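The Trasley Playhouse reopened its main auditorium in May, following a renovation of the stage lighting and the public lobby. Bronwyn Sutcliffe directed the design on behalf of Zinder.

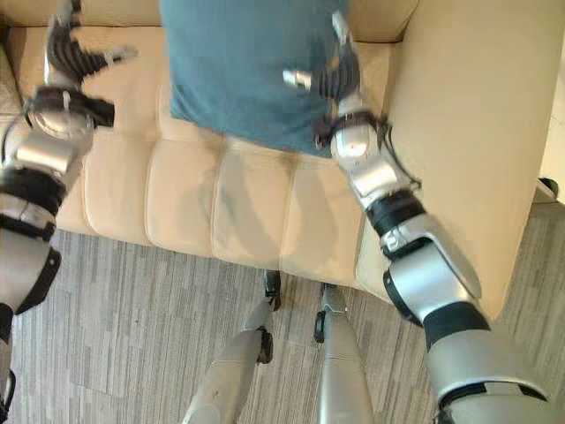 Blue-teal cushion on the leather sofa.

The auditorium seats 807 patrons, and its balcony had long been poorly lit. The firm installed 44 dimmable fixtures along the balcony front, each controlled from the stage manager's desk.
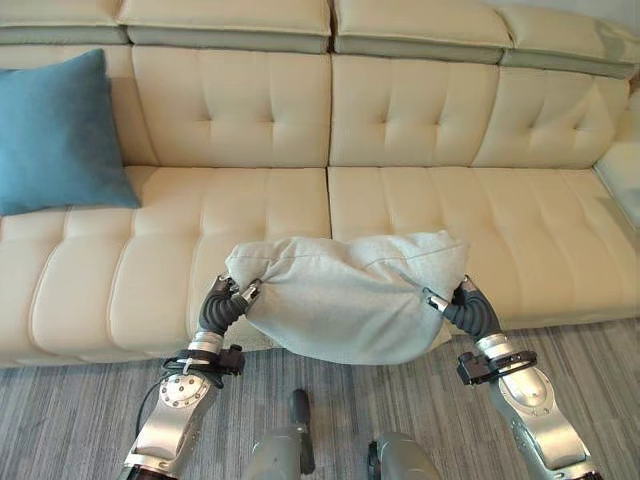
4 min read

I attended the first public performance, a revival of "Messina." The aisles were easy to follow, and the house lights faded evenly before each act. 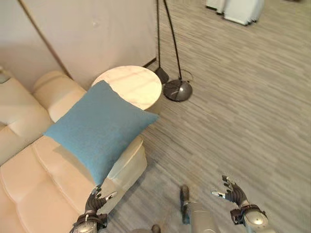

Will the lobby remain open during matinees?
The lobby opens one hour before every performance, matinees included, and closes after the final curtain.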